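Print this page | E-mail this to a friend

What is a chassis for?

Think about your own body for a moment. Without a skeleton you would be a rather wobbly heap on the carpet, and it would be very hard to get to school. A car or a lorry has something like a skeleton too, and grown-ups call it the chassis (you say it "shassy", which is a funny word and nice to say out loud).

On a big camper van, such as the one Dardo Ledesma drives for the Zullmont travelling library, the chassis is a long, strong steel shape underneath, a bit like a ladder lying flat on the ground. The wheels and springs are fixed to it, and so is the engine. The body, where all the shelves and seats and 158 picture books go, sits on top!

Now, roads are bumpy, and a ladder made of steel has to put up with every one of those bumps. It bends a tiny bit and then goes back again, over and over, all day long. Water and salt from winter roads splash up at it as well, and that is how rust gets started, so Dardo crawls underneath with a torch every June to have a good look.
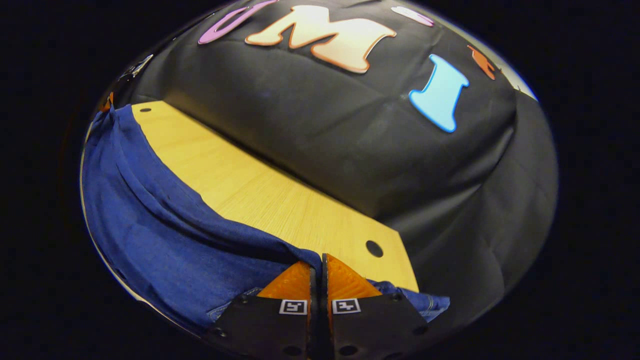 Bending is something you can try at home, with a grown-up nearby. Lay a ruler between two books and press gently in the middle, and you will feel it push back at you. A flat board, like the pale wooden one here, bends more easily if it is thin, and a crumpled cloth like the blue denim can't hold anything up at all, however nicely you ask it. Try folding a strip of card into a long U shape and pressing on that. Much stiffer, isn't it? Many chassis rails are made in a shape very like that one.

53 shares | 10 comments

Contact us | © Zullmont | Back to top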